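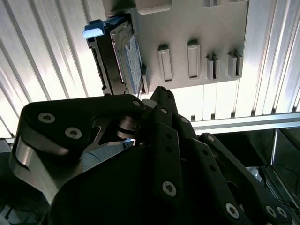 Where a Computer Keeps Things

A computer stores information as bits. A bit is either 0 or 1. Eight bits make one byte, and one byte can hold one letter.

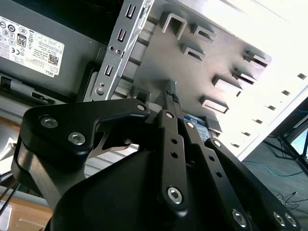 Hard drives

A hard drive stores bits on spinning disks. Each bit is a tiny magnetic spot.

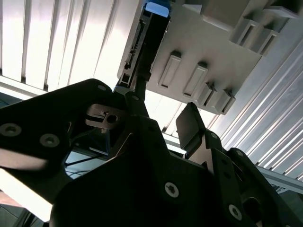 A small arm moves over the disk to read the spots. The disk stays magnetic when the power is off, so files remain.

How much fits?

A story of 4000 letters and spaces needs almost 4 kilobytes.
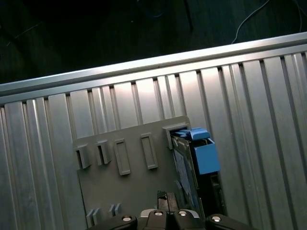 Rehema Kaijage

Word to know
Byte: a group of eight bits.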